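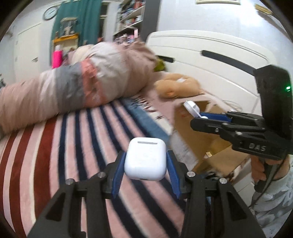 White earbud and charging case.

Kitchen tips for a school science fair project with seeds

By Anwara Khondokar
November 23, 2025

My daughter Zaki has entered the junior science fair at Stondley three times, and each time the project lived in our kitchen for some weeks. Many parents have asked me how we manage it, so I have written down what works in our house. These tips are for germination projects, where the child compares seeds in different conditions. For chemistry or electricity you should ask somebody else.

Choosing the place

Do not use the windowsill above the sink. In the afternoon ours becomes very hot, and every time I washed the dishes some drops went into the trays, which means that the "no water" group got water. We now use the top of the fridge. It is a little warm there all day and the cat does not go up.

If your fridge is too high for the child, a shelf in the laundry is also fine. Keep all trays on the same shelf. In the first year we had one tray on the bench and two in the laundry, and the judge asked about this before she asked anything else.

Trays and paper

Takeaway containers with flat bottoms are best. Wash them with hot water and dish soap, rinse two times, and let them dry upside down on a tea towel. The ones which had curry inside keep a smell and a yellow colour, and I would leave those for the button box.

Paper towel is better than cotton wool for small seeds. The roots grow into the cotton wool and you cannot lift the seed for measuring without breaking it. Fold the paper towel in four layers, cut it with kitchen scissors to fit the container, and write on the corner with pencil. Texta runs when the paper is wet. We lost the labels of one whole tray in this way and had to start again in February, with only a short time left.

Put ten seeds in each tray, as the percentages are then easy for a younger child. Radish and mung bean are quick. Parsley is slow and makes everybody sad.

Watering

We use a medicine syringe from the chemist, the type without needle. 10 ml in each tray at the beginning, and after that only when the paper looks light in colour. A spray bottle is nice to use but you can never say how much water came out.

Do it at the same time of the day. For us it is after the school lunches are packed. Zaki has a tick sheet inside the pantry door, hanging on a bulldog clip, and the pencil is tied to it with kitchen string. Before we tied the pencil, it walked away every second morning.

Mould

You will get some mould. Mudassar Ghauri, who teaches her science class, told us not to throw a mouldy tray out, but to write the date and what it looks like, and keep the lid on. It is a result also. When the project is finished, close the lid, put the whole thing in a bag, tie it and put it in the bin outside. Do not put it in the compost caddy that stands beside your bread.

Wipe the shelf with white vinegar and water afterwards. Test first in a corner if the shelf is painted.

Measuring roots

Cut a strip from the edge of an old graph paper book and put it inside a clear plastic sleeve. It stays dry and it bends, so you can put it along a root which is not straight. Use tweezers with flat ends. Mine are from the sewing tin, and I boil them before they go back.

Let the child read the number aloud and another person write it. When one person does both with wet fingers, the notebook becomes terrible.

Gluing the display board

The big folding board is always made on the last evening, I know. At least clear the kitchen table completely, and wipe it and dry it, as crumbs under paper show like small stones.

Glue stick is enough for ordinary printed pages. For photos I prefer double-sided tape along all the four edges. PVA makes the paper go wavy, unless you put it very thin with an old bank card. Lay everything out dry first, look at it from the other end of the room, and only then begin to stick.

If a page has gone on crooked, warm it for a short time with a hair dryer on low and lift it from one corner with a butter knife. This worked for us on two pages out of three.

Baking paper between the panels stops them from sticking together if you must fold the board before the glue is fully dry.

Carrying it in the car

The board goes flat on the back seat, with a bath towel under it. Trays travel in an esky without ice, with rolled tea towels in the gaps. The road from Cliltovstead has many roundabouts and our trays arrived in good order.

Take also: tape, spare paper towel, the syringe, a wet cloth in a zip bag, and the original notebook, even if it is dirty. The judges at Stondley like to see the dirty one.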